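Two-arm sim: right gripper closes, then whole run freezes with joint limit fault??

Posted by Aicha Chraibi

Hi all, hurried post, demo is soon. Two-arm cup stacking task in sim, both arms on one table. The right arm goes to the first cup, fingers close, and then everything stops. Log says "joint 5 limit" and the controller drops both arms. Not every time. Out of 52 runs I lost 30. Left arm never throws anything by itself.

Tried so far: slower approach, new cup positions, reinstalling Temlow. No diference. My worry is the real cell, same controller config goes on it in July. Don't want it quitting with a cup in the air.

Saadet Güneş

Had this. Your limit fault is probably a contact fault wearing the wrong name. Fingers push into the cup wall, solver can't settle, joint gets shoved past its soft limit, boom. Check the force log right before the stop. Mine spiked to more than 1,000 on a plastic cup — clearly nonsense.

What fixed it for me: thicker collision mesh on the cup, smaller timestep, cap the grip force. Do the cap first.

And don't widen the soft limits to make the message go away. Please. On the real arm that limit is the thing protecting your wrist joint.

Ludger Böttcher

reinstall never fixes anything in Temlow lol. try turning off gravity

Snežana Delić

Gravity off just hides it, skip that. Agree with Saadet on the force cap. Second thing, why does one arm's fault drop both? Look for a shared stop group in the config. Shared is right for the real cell, so leave it there, but in sim split them so you can see which arm goes first.

Ours for comparison, right gripper at the rim of the magenta cup, left one hovering with nothing in it:
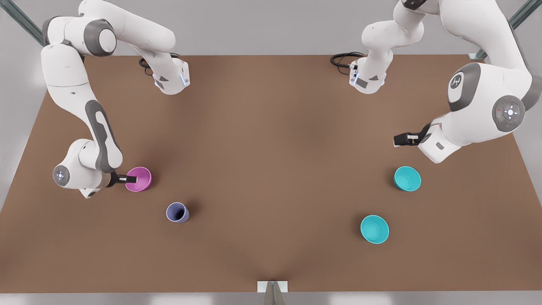 Coswood, May 1, 2022

Copied from my notes for that day. Grip target was too close to the rim, fingers got a bad contact on the edge. Moved it down the wall, capped force, faults gone in that set. Teal cups had the same bad target so we changed those to. Lavender was fine, no idea why.

Aicha, post your force log if the cap doesn't do it.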